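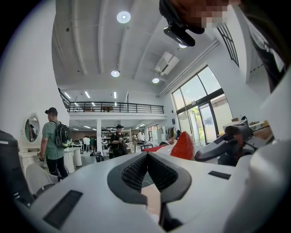
I look after the safety rules for hand-held gripper work at Wirkness, and I'm after people to help me rewrite them. We've got a perfectly decent set of rules for the big fixed arms, all fences and stop buttons, and next to nothing for the tools people carry about in their own two hands. Meanwhile we've got people wearing backpacks and caps while they work, one with a camera mount clipped to the brim, all sharing a floor with tables, stools and the odd bag left down by somebody's feet. I'd like us to have something sensible in writing about all that, and I'd like it written with people who'll be the ones following it!

So, what would you be doing? You'd come to our Climley workshop for 2 half-day sessions in January. In the first you use a gripper on ordinary table-top jobs (picking up, putting down, passing across) while following our draft rules to the letter, and you moan to me about every one that gets in your way. In the second we sit down with the draft and a lot of tea and go through it line by line. Things I already know I want to argue about:

How long someone should hold the tool before a break. The draft says 20 minutes, and I think that's generous.
Where bags and cables go.
How close two people can stand when they're both working.
Who gets to shout stop, and what everyone does next. (My view: anyone, and you put the thing down.)

You don't need to know a thing about robots. I'd love a mix of heights, hand sizes and left-handers, and if you wear glasses, even better, I've got questions about caps and head mounts. You do need to be over 18 and all right with being on your feet for a good part of the session. If you've got a bad wrist or shoulder, tell me first and we'll talk it over.

We pay £48 a session, plus your bus or train fare. Lunch comes from Palau over the road and it's good.

To put your name down, ring the Wirkness front desk and ask for the gripper rules sessions, or drop a note in at reception.

Posted 8 November 2018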